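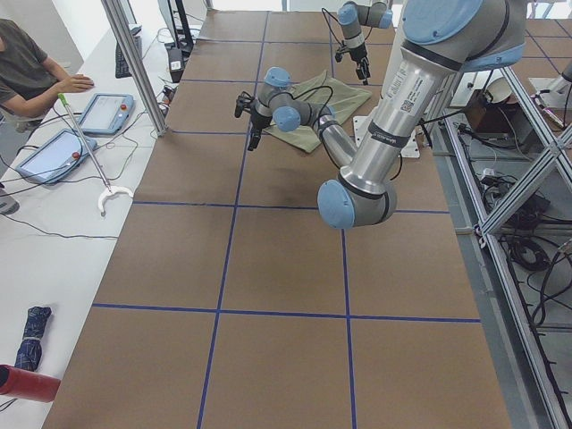 Your zero-results log is the cheapest fix list your site search will ever hand you, and most teams I've worked with have never opened it. I hadn't either until last April, when I took over search for Tikton, a parts catalog with a search box that everybody complained about in a vague sort of way. What got me moving was splitting the failed searches into a few big piles before touching a single setting. Picture the tabletop up there, brown cardboard marked off with blue tape running both ways so you get a grid of large rectangles, and then imagine dropping each failed query into one of the rectangles. Your spreadsheet column is going to do the same job. I'm using Milludeck in what follows, but any search tool that keeps a query log will do (if yours doesn't keep one, turn logging on today and come back in a month!).

Step 1: Export the log

In Milludeck, go to Reports, then Queries, and filter on result count equals zero. Export the top 1000 by frequency. You'll be tempted to grab everything. Don't, the tail is mostly cats walking on keyboards and people pasting in whole emails.

You want three columns: the query, how many times it was run, and the date it was last seen. Strip out anything that looks like a phone number or a name before you share the file with anyone.

Step 2: Clean it up a little

Lowercase everything, trim the spaces, merge the duplicates and add up their counts. My 1000 rows went down to 700 just from that, which was a nice surprise. I leave typos alone at this stage because they're useful later.

Step 3: Add a "why" column

Read each row and give it one word. These are the ones I use:

typo: the person meant something we have and spelled it wrong
synonym: we have it under another name
format: spacing, hyphens, part numbers with slashes in them
missing: we really don't carry it
help: they wanted shipping or returns info, not a product
huh: no idea

Set yourself a timer and go fast. If you're staring at one row for more than 10 seconds, it's a "huh" and you move on. I did the whole file in two sittings with a big pot of tea, and my second sitting was a lot quicker than my first. Run each query yourself when you aren't sure, and try the obvious variations too. I had marked "hose clip" as missing and we had pages of them, filed as clamps.

Step 4: Fix format problems first

These are boring and they pay off right away. In Milludeck it's under Analysis, Token rules. Our people were typing BX600, BX-600 and BX 600, and only the one with the hyphen found anything. One rule took care of it. Rebuild the index after you save, or you'll sit there wondering why nothing changed (ask me how I know).

Step 5: Then synonyms, carefully

Make them one-way unless you're sure. If somebody types "spanner", show them wrenches, fine, and the other way around is fine too. But if you make "cover" and "lid" and "case" all equal to each other, every search for a phone case brings up saucepan lids. Radwa Helmy, who looked after the old Bensaid catalog, gave me her synonym list to start from and told me to delete half of it. She was right, and I should have deleted more.

Add a handful, test them against your most popular searches, then add the next handful. Keep a note beside each one saying who added it and which query it was for.

Step 6: Typos last

Turn on fuzzy matching for words of five letters or more, with one edit allowed. Keep it off for part numbers, completely off! One digit's difference is a different part, and somebody will order it.

Step 7: Pass the rest along

Send the "missing" rows to whoever does the buying, sorted by count. Send the "help" rows to whoever writes your help pages, or set up redirects so that "returns" goes straight to the returns page. The "huh" rows can sit in the file. I look at them again on the next pass, and usually a few make sense by then.

Run the same export a month after your changes and compare it with the first one. Keep both files, with the date in the file name.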